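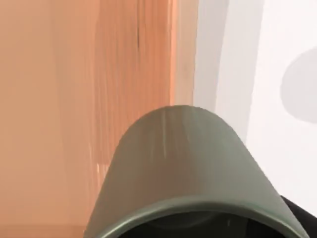 Game Production and Markets
Unit 5: Selling a game before it is finished (early access)
Handout for seminar groups, version of 25 August 2023
Course teacher: Annelore Böttcher

Please read this handout before the seminar. The part on prices has been rewritten, because last year several students found it difficult to follow. The exercise at the end is the same for both groups.

1. What we mean by early access

In this unit, early access means that a studio sells a playable but unfinished game to the public, and continues to work on it while people play. The buyer pays once and receives the finished version later without a second payment.

It is useful to separate this from three other things that are often mixed with it. A demo is free and is normally a small part of a game. A closed test is for invited players, who do not pay. A pre-order takes the money, but the buyer cannot play until the release. In early access the buyer pays and plays at once, and from this come most of the advantages and also most of the quarrels.

In the seminar we will use the word "launch" for the first day of early access and the word "release" for the day of version 1.0. Please keep to this in your written work also. In the essays of last year I often could not tell which of the two days the student had in mind.

2. The case: Grodon

Our case is Grodon, a game about building and repairing canals in a mountain country. It was made by Bovent, a studio with six permanent people. The producer was Gisela Heitmann and the lead programmer was Adi Setiawan. Both of them have allowed us to use their internal notes for teaching, on the condition that the notes stay inside the course.

Bovent began with a small publisher, Vrabec, which paid for the first year of work. After this year Vrabec wanted a launch in April. The studio wanted to wait until the water simulation was stable. In the end the April launch was kept, but the game was sold with one region in place of the four that had been planned.

In the first week the game sold 3,356 copies. Vrabec had made its plan with a higher number, but the plan was never shown to the whole team, and Setiawan writes in his notes that he learned of it only in the summer. I ask you to remember this point when we come to section 5.

3. Reports from players

Bovent put a report button in the pause menu. During the first month more than 400 reports came in by this way, and in the same period 296 discussion threads were opened on the store page. The studio had one person for all this, Ainhoa Collado, who was also responsible for the sound.

Collado sorted every report into one of four groups:

Crash: the game stops, or a saved game cannot be opened.
Fault: the game continues, but something does not behave as the rules say.
Balance: the rules work, but the player finds them too hard, too easy or too slow.
Wish: the player asks for something which is not in the game.

The border between fault and balance gave her the most trouble. Many players wrote that water "disappeared" in the lower locks. In some saved games it was a true error in the calculation. In others the player had built a channel that was too wide, so that the water evaporated exactly as it was designed. The text of the two kinds of report was nearly the same, and Collado could only decide after she had opened the saved game herself.
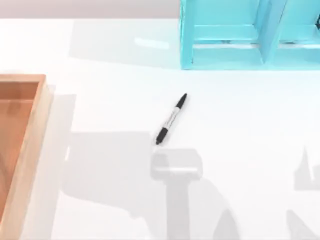

For this reason the second update attached the saved game to each report automatically, if the player agreed. It also added an overlay which shows where water is lost. Heitmann says in her notes that the overlay should have been there at the launch, and that it took Setiawan two days to make it.

Note for the technical group: the overlay reads the same values as the simulation and does not calculate its own. An earlier attempt had a separate calculation, and the two did not always agree, which produced new reports about the overlay.

4. The price

There are two common ways. In the first, the game is cheaper in early access and the price goes up at the release. The early buyer gets a better price for the risk. In the second, the price stays the same from launch to release. It is simpler to explain, but the early buyer may feel that he or she has paid the full price for a part of a game.

Bovent chose the first way and announced the later price on the store page from the first day. There were few complaints about the increase when it came. Compare this with Jalon, the racing game which we discussed in Unit 3. There the increase was announced only one week before, and many of the bad reviews from that month speak about the price and hardly about the racing.

A discount is a different matter from an early access price. If the game is already cheaper than it will be later, and then there is a seasonal sale as well, the people who bought in the first week have paid more than the people who waited. Zachary McKinnon will speak about this in his guest hour, and he has asked that you bring your own examples.

5. The road map

A road map is a public list of what the studio intends to add. Bovent published three versions.

The first had a month next to every item. Two of the months were missed and the studio had to write an apology each time.

The second had no months but kept the order of the items. This was better received, although some players continued to quote the first version for a long time.

The third divided the items into "being made now", "next" and "we would like to". The fourth region was moved into the last group, and it was finally not made. The store page had said "four regions" since the launch. It was corrected eleven weeks after the decision.

Here we must ask who in the studio knew what, and when. Look again at the sales plan in section 2. The fourth region depended on money which Vrabec expected to come from the early sales. Those who wrote the road map had not seen that plan.

6. Exercise

Write a statement of not more than 300 words in which Bovent tells its players that the fourth region will not be made. You may choose at which moment it is published, but you must name this moment in the first line. Do not use the words "unfortunately" and "exciting".

Under the statement, add a short paragraph for the teacher. Explain which facts you left out and who would be helped or harmed by this.

Work in pairs. Bring two printed copies to the seminar, one for me and one for the pair that will read your text aloud. The technical group may write a patch note about the overlay instead, with the same length.

Reading for next time: chapter 7 of the course book, without the appendix, and the second part of Collado's notes, from the heading "Saved games".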